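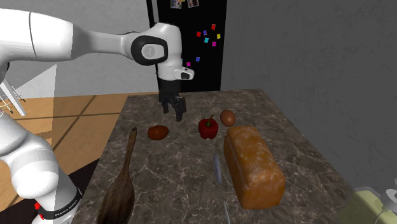
Clotilde Millet said at the first review that we had the question the wrong way around, and that before we tested a single stain we should find out what people in Potanville were already putting on their stone counters, and how long they left it there. She was right, and the first month of the project changed because of it.

Stains and Etching on Polished Stone Counters
Project report, Household Materials course, Zellthorpe College

Background

Stone counters have become common in the newer apartments in Potanville. Some are natural marble, some are granite, and many are sold under trade names that do not tell the buyer what the stone is made of. A tenant who moves in usually gets a sheet that says "wipe with a damp cloth" and nothing else.

Two kinds of damage get mixed up in everyday talk. A stain is color that has gone down into the stone. Oil, coffee and red wine can all do this. An etch is a dull spot where the polish has been eaten away. Marble is mostly calcite, and calcite reacts with acid, so lemon juice or vinegar will leave a dull mark even if it has no color of its own. Granite is mostly quartz and feldspar and holds up much better against kitchen acids, although it can still take in oil if it has not been sealed.

The difference matters when a person tries to fix the problem. Scrubbing an etch with a stain remover does no good. If the remover is acidic, the dull spot gets bigger.

Our question was which common spills leave a mark on polished marble that a person can see in normal room light, how quickly the mark appears, and whether a sealer sold for home use changes the result.

What we asked first

We put a short paper form in the lobbies of the apartment buildings near the college and left it up through March. It asked what the counter was made of, what the household cleaned it with, and whether there was a mark they had not been able to get out. We got nearly 100 forms back. Many had no answer for the first question, or said "stone" or "the dark kind."

The most common cleaner was dish soap and water, followed by an all-purpose spray. A surprising share of people used diluted vinegar. Several wrote that they had used vinegar on laminate for years and had carried on with it after moving. A few of these also reported dull patches next to the sink and thought they were hard water deposits, which they were treating with more vinegar.

The form had one bad question. We asked "How often do you seal your counter?" and gave boxes for yearly, every few years and never. Someone who does not know whether the counter was sealed before they moved in has no box to check. We left those answers out.

Materials

The stone yard at Mac Suibhne gave us 12 offcuts of polished white marble. They came from the same slab, so differences between pieces should be small, but one had a gray vein running through the middle and we kept it for practice. We also had a piece of polished granite for comparison. It was dark and hard to photograph, and we judged it by eye and by touch only.

The spills were lemon juice, white vinegar, tomato sauce, red wine, black coffee, cola, olive oil and tap water. We mixed or poured 100 milliliters of each into a labeled jar at the start of a test day and used it at room temperature. The lemon juice was bottled. Fresh lemons vary too much from one to the next.

The sealer was Kestix, which is wiped on, left to soak in and buffed off. We followed the directions on the container, including the second coat.

Method

Half of the marble pieces were sealed and half were left as they came. The practice piece was in the unsealed group, which left that group one short. Each piece was marked off with painter's tape into squares. We put one drop of a spill in each square with a plastic dropper, using a different dropper for every spill.

The short test was 3 minutes. That is about how long it takes to notice a spill while cooking and reach for a cloth. The long test was overnight, from the end of the afternoon lab until the room opened again in the morning. For the long test we put a small glass dish upside down over each drop to keep it from drying out.

After the time was up we blotted the drop, rinsed the square with water and dried it with a clean cotton cloth. Then two of us looked at the piece separately and wrote down one of these grades:

none: no change seen from any angle
faint: seen only when tilted toward the window
clear: seen when looking straight down

We did not talk about a piece until both grades were written. When the grades did not match we wrote both down. Itziar Valcárcel also ran a fingertip over each square with her eyes closed and noted whether she could feel where the drop had been. This was not in the original plan, but it picked up etches that the light in the lab did not show well, and after the first day we did it every time.

Results, short test

Lemon juice left a clear dull ring on every unsealed piece. Vinegar did nearly the same, with a slightly weaker mark. Cola left a faint mark. Tomato sauce was uneven: where the sauce sat thick there was a dull patch, and where thin liquid had run out of it there was sometimes nothing.

Red wine left a faint dull mark and no color. We had expected the reverse. Coffee, oil and water left nothing that we could see.

On the sealed pieces, lemon juice and vinegar still left dull rings. They were not reliably weaker than the rings on the unsealed pieces. On one sealed piece the lemon ring was the sharpest of the whole day, possibly because the drop held its round shape on the sealer and did not spread.

Results, long test

Overnight the unsealed marble did badly. Lemon juice and vinegar left rough patches that could be felt easily. Red wine left a gray-pink color inside a dull ring. Coffee left a light brown spot. Olive oil left a dark spot with a soft edge, and it was still growing a little the next day after the surface had been wiped clean.

The sealed pieces were a different story for the colored spills. Coffee wiped off with no mark or a faint one. Oil left a small shadow on one piece and nothing on the others. Wine left the dull ring but almost no color. The acids did the same damage as on the unsealed stone, as far as we could judge.

On the granite, the short test left nothing at all. The overnight oil left a dark spot that faded over the following week. We do not know if it had been sealed at the yard before we got it.

Trying to remove the marks

For the oil and coffee spots we used a poultice of baking soda and water, mixed to a thick paste, spread over the spot, covered with plastic wrap and left overnight. When the paste had dried we scraped it off with a plastic card. The coffee spots came out well after one round. The oil spots got lighter with each round and never fully went away on the unsealed pieces.

A poultice does nothing for an etch. We tried a marble polishing powder on the lemon rings, rubbed in with a damp cloth by hand. It brought back some of the shine on the short test marks. The rough patches from the long test did not improve in any way we could see, and our arms gave out before the stone did. The yard told us that marks like that are normally ground down and repolished by machine.

Discussion

The main finding is that the sealer worked against color and oil and did not work against acid. This fits how it is made. A soaking sealer fills the small gaps under the surface and slows liquid going in, but the calcite at the surface is still open to whatever lands on it. The directions on the Kestix container say that it "protects against staining," and that turned out to be an accurate choice of words. Many of the people who filled in our form would probably read it as covering dull spots too. One had written on the back that the sealer must have been defective.

The time limit matters less than we had thought for the strong acids. Anything that happens in a few minutes is already too late for someone who is busy at the stove. A cutting board under the lemons would do more than a fast cloth.

The vinegar result is the one we would most like people to know about. Wiping a counter with diluted vinegar is a much weaker exposure than a full strength drop sitting still, and we did not test repeated wiping. We can't say from our results how many wipes it would take for a marble counter to lose its shine. This is the largest hole in the project.

Problems and limits

All the marble came from one slab. Other marbles are more or less porous. The grades depended on our eyes and on the weather outside the window, and the two graders disagreed most often between "none" and "faint." A gloss meter would have settled those cases. The college has one, but it was out for calibration until after our lab time ended.

One tray of sealed pieces was stacked face to face before the second coat had been buffed. We had to clean and reseal them, so they may have had more sealer than the rest.

The droppers gave drops of different sizes depending on the liquid. Oil came out smaller and slower than water. We did not correct for this.

If the work is continued

Test repeated wiping with diluted vinegar, with water as the control, on the same kind of marble. Use honed pieces as well as polished ones, as a honed finish is already matte and may hide an etch better. Fix the sealing question on the form by adding a box for "don't know."

The leftover offcuts are in the cabinet by the sink in the materials lab, wrapped in newspaper, with the grade sheets taped to the inside of the door. The jar of polishing powder is nearly empty and will need to be replaced.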